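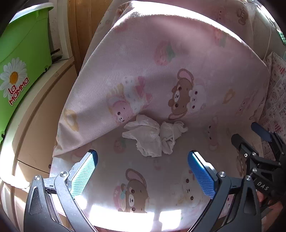
> Does anyone on the day shift lose hours when the Dimix arms go in at Sostlow?

The contracted hours stay as they are until the end of July. After that the early start drops from five days to 2, and the time moves to the afternoon.

What does change is the work itself. The arms will take the tote lifting and the first sort, up to 400 pieces a shift. Soft and crumpled things still come to us, so tissues, thin cloths and anything that folds over on itself will be picked out by hand as now. Jotham have asked for 7 people to train on the hand-held grippers. It is paid at the normal rate and you can put your name down on the sheet by the lockers.

> And who clears a jam? At Hwang they had to wait for an engineer every time.

We clear the simple ones ourselves once we've done the training. Anything behind the guard is for the engineer, and the line stops until they get there. Stopped time won't count against your pick rate. I asked for that in writing and have it.

The rest breaks are still not settled. Send me anything you want raised before the next meeting.

Shift rep, Sostlow days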